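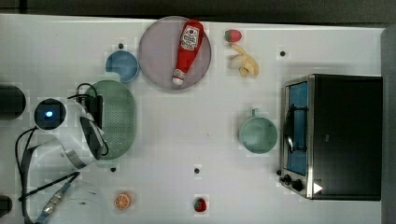

Min-kyu Oh talks quickly when she gets on to colanders. "People expect me to say the arm is the exciting bit," she says, "but have you ever tried to explain a colander to something that has never seen one? It's full of holes! Which part is the colander and which part is the table showing through?"

We are in the Castlow workshop in Raronham, on the upper floor of what used to be a carpet showroom, and she has been up since six. Oh and her colleague Kyung-tae Ji run the collection side of a project called Um, which is trying to build a learning system that can tidy a kitchen it hasn't met before. The system learns from examples. Somebody has to make the examples, and for most of this year that has meant the two of them, taking turns to guide an arm over a table of toy food.

An example, in their sense, is one short attempt at one job, recorded from start to finish with a written instruction attached. Move the bowl. Put the strawberry on the plate. They had 1,160 of them on the morning I visited, and Oh was hoping for a few more before lunch.

"I love the instructions," she says. "Kyung-tae writes them very properly, like a recipe book. Mine are how you'd shout at your brother from the next room. We keep both, because the people who use this will talk in both ways."

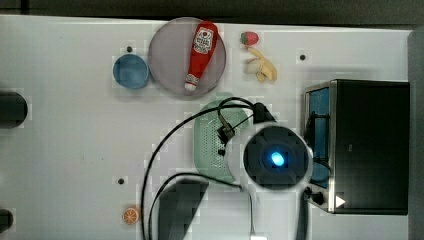 The gripper over the colander, with the plate and ketchup bottle beyond it.

Ji is the quieter of the pair, though he warms up fast. He came to Castlow from a job repairing lifts and says the change was smaller than it sounds. "You're still listening to motors all day. I can hear when I've pushed a joint somewhere it doesn't like, before I see anything on the screen."

He joined in February, when the whole collection stood at 17 examples and nearly all of them involved the same cup. His first suggestion was to stop clearing the table between jobs. Oh had been working with one or two objects at a time, and the early model was very good at finding the only thing there. "Of course it was," Ji says, laughing. "So am I. Give me a table with one cup on it and ask for the cup, I'll do brilliantly."

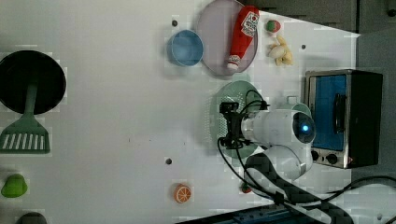 Clutter is now the thing they think about most. Ji likes to have several objects that would be reasonable guesses for the same words, and others that get in the way of one another. He is fond of the spatula lying up against the frying pan, since a request for one means dealing with the other, and he talks about the ketchup bottle slanting across its plate with real affection. "If I ask for the plate, what happens to the bottle? There are at least 2 sensible answers, and I want examples of both."

They repeat each arrangement 9 times before changing anything. Oh admits she finds the fifth and sixth hard going, then gets her second wind. The repeats are never identical, she explains, and the small differences are useful: a wider approach, a slower descent, a wobble that has to be put right halfway through.

I ask about the wobbles. Do they keep the bad ones?

"Oh, we keep lots of them!" she says. "If I drift off to one side and then bring it back, that's gold. It shows how to get out of trouble. If I only ever gave it perfect runs, then the first time it was a finger's width out it would have no idea what to do next."
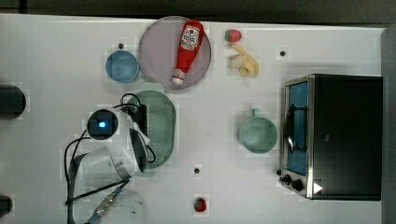

What they throw away are the runs where the person guiding changed their mind. Ji says you can feel it when you watch one back, a sort of hesitation that belongs to the human and has nothing to do with the job. He reviews Oh's recordings and she reviews his, and they have had some spirited arguments over which of them dithers more.

A second team in Flurham will begin collecting later in the year, with a different table and their own ideas about what belongs in a kitchen. Oh can't wait. "We've got habits by now, both of us. I always come at things from the same side, I've seen it in the recordings. I want somebody left-handed. I want somebody who stacks the washing-up in a way that makes me wince."

Ji would like more mugs. He has been asking for mugs for weeks, in any shape, with handles pointing every way they can point, and he has started bringing catalogues in to make his case. When I left he had one open on the desk and was showing Oh a page of them, and she had already picked up a pen.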